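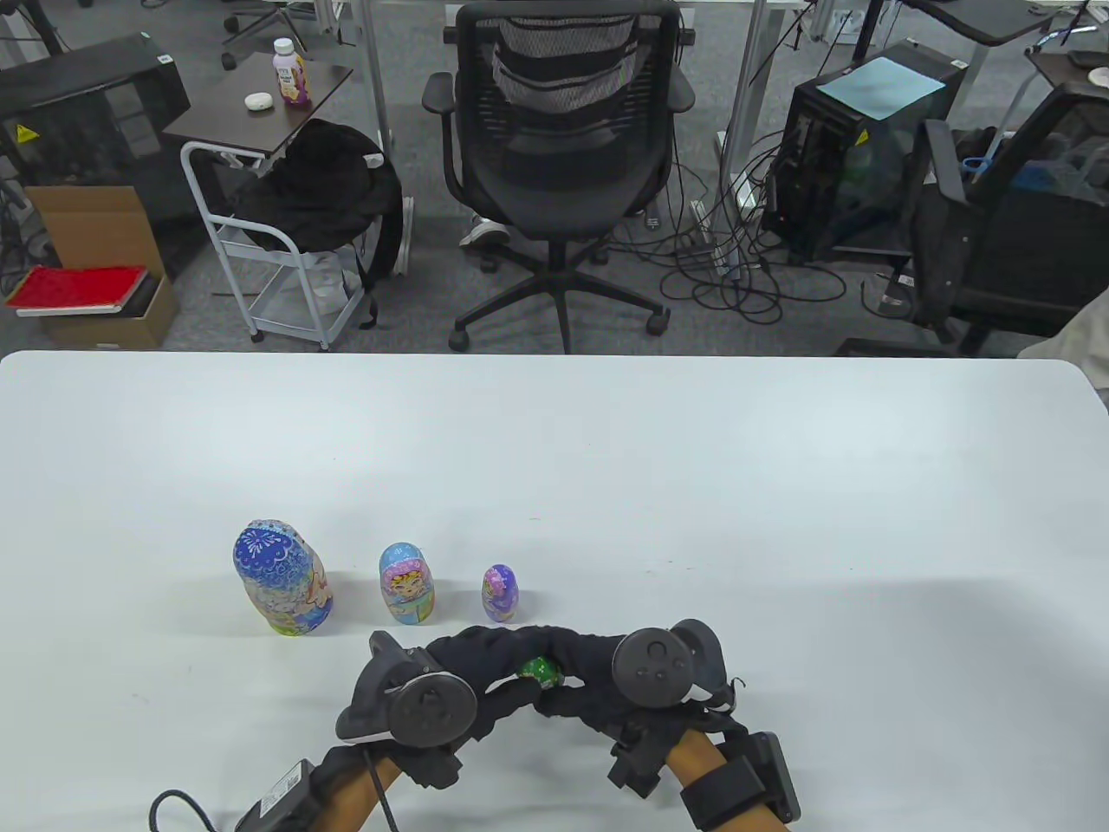 The best shop in Bruvton has no sign, and I walked past it twice before I smelled the linden wood. Inside, Wissam Haddad was at the lathe with shavings up to his ankles, turning the smallest doll of a new set. You always start with the smallest, he told me, the one that doesn't open, and every other doll is cut to fit around it.

I had come for an afternoon and stayed two days! Haddad learned the trade in Trostitz, where he ruined nearly 800 blanks before his teacher let him near a paintbrush. The wood is cut in May and left to dry for years, and even then it moves.
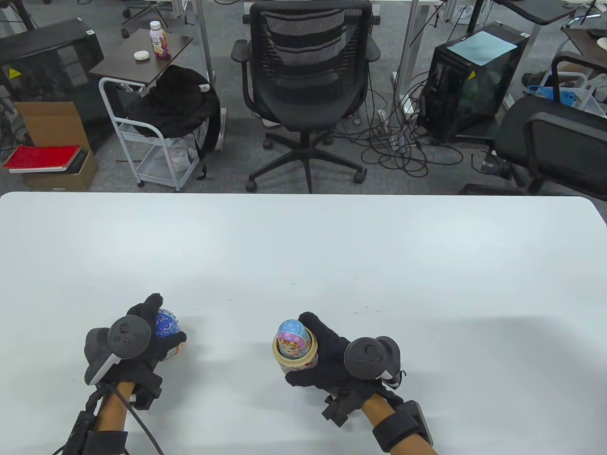 The fit is what he loves to talk about. A good doll turns with a soft squeak and then lets go – too tight and a child will give up, too loose and the top falls off when you lift it. He tests each one by ear, with the radio off.

Then comes the painting, and I could have watched it all week. Faces go on first, freehand, with a brush so thin I kept losing sight of it. Flowers, scarves and snow come later, whatever he feels like that morning (he had just finished a family of beekeepers).

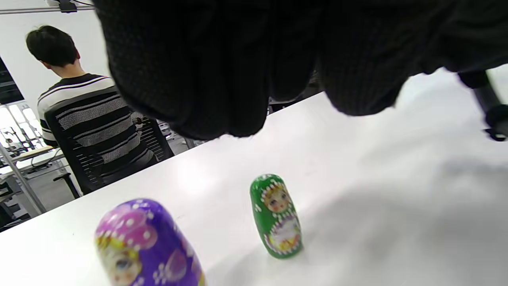
His ledger lists 1,532 sets, all written in pencil, with the buyer's town beside each one. Rurnerham turns up again and again, thanks to a toy store there that takes everything he can spare. The next order was already drying on the windowsill, still missing its eyebrows.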